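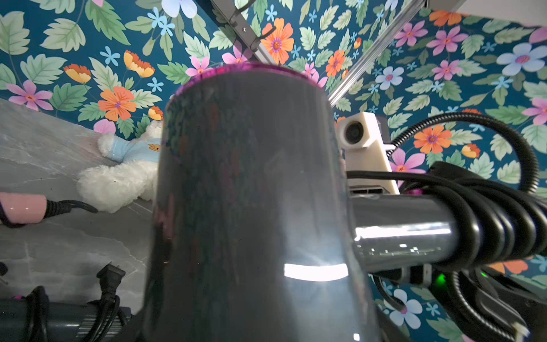
Glossy cylinder and barrel with coiled black cable, floral wallpaper behind.

Hernidberg Chain Wear Records
Data card and README

Summary

The Hernidberg Chain Wear Records document the condition of final drive chains and sprockets on commuter motorcycles in daily use. The release contains roughly 3,000 inspection entries for 116 motorcycles. Each entry was made by a workshop technician during a scheduled service visit. The records are maintained by the Hernidberg Technical Library.

Last revised: 8/8/23

Contents of the release

inspections.csv: one row per inspection, 31 columns
motorcycles.csv: one row per motorcycle, with model year, gearing and chain pitch
workshops.csv: workshop codes and the measuring tool used at each site
codes.txt: definitions of all condition codes

The three tables are joined on motorcycle_id and workshop_id. All files use UTF-8 encoding. Empty cells indicate that a value was not recorded and should not be read as zero.

Collection

Entries were submitted by two participating workshops, Vurska and Setau. Both used the same printed inspection form. Chain length was measured over a fixed number of links with the lower run under light tension, and slack was measured at the midpoint with the motorcycle on its side stand. Odometer readings are given in kilometers as displayed on the instrument.

The Setau workshop replaced its measuring gauge in July. Entries made before and after the replacement carry different values in the tool_id column. Users comparing elongation across the two periods should apply the offset listed in workshops.csv.

Condition codes

A0: no visible wear
A1: light wear, lubrication advised
B1: uneven slack, adjustment made
B2: tight links present
C1: chain replaced, sprockets retained
C2: chain and sprockets replaced

A technician could assign more than one code to a single inspection. Codes are separated by a semicolon and appear in the order in which they were written on the form.

Known limitations

Most motorcycles in the release are single-cylinder models used in town. The records are not suited to estimating chain life on touring or off-road machines. Lubricant type was optional on the form and is missing from 80 entries submitted by Vurska. Rider weight and usual load were not collected.

Registration numbers and owner details were removed before release. Motorcycle identifiers were assigned at random and do not correspond to any workshop job number.
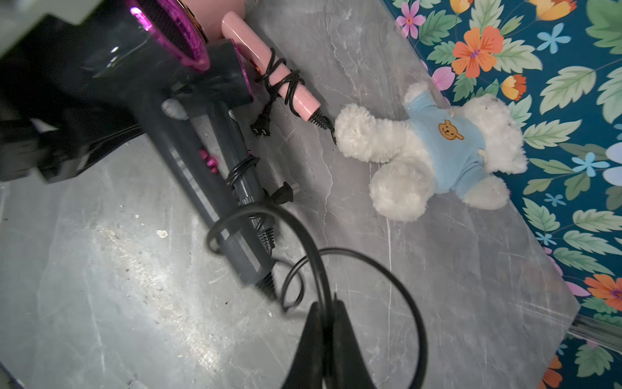
Terms of use

The records may be used for teaching, research and workshop training. Redistributed copies must include this file and codes.txt without alteration. Commercial use requires written permission from the Library.

Citation

Hernidberg Technical Library. Hernidberg Chain Wear Records, including the Hsiao condition codes.

Corrections

Errors should be reported with the inspection_id and the name of the affected column. Accepted corrections are entered in the next revision.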